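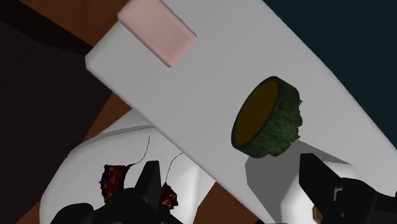

One reader of the Taltero tips page wrote in to say her planner kept choosing a grasp from straight above for anything on a cutting board, even when the piece was standing on its edge, and asked which setting to change first. Start with the approach angle. The rest of these tips follow from that.

Kitchen Tips for Simulated Pick and Place

Approach angle. Let the planner try tilted approaches before vertical ones when a round slice is leaning. In Triruvine the order is set in the grasp list, top entry first.

Board height. Measure the board and enter its real thickness. If the collision model treats it as part of the table, the fingertips will plan a path into the edge.

Clearance. Keep 3 millimeters between the fingertips and the board until the final move. Less than that and small errors in the pose estimate end the run.

Shadows. Turn them on when you render training views. A segmenter trained without them tends to add the gripper's shadow to the nearest piece of food.

Thin stems. Give them their own simple collision shape, or leave them out of the collision model. A single hull around fruit and stem blocks a lot of free space.

Planning time. Cap it at 2 seconds per attempt, then resample the grasp. Long searches seldom rescue a bad one.

Logs. Save the random seed with every run. Our folder from April holds 2,482 runs, and the ones without a seed can't be replayed.

Clean up. Delete cached meshes after you rescale an object. Radis reloads the old size otherwise.

Page updated 8th July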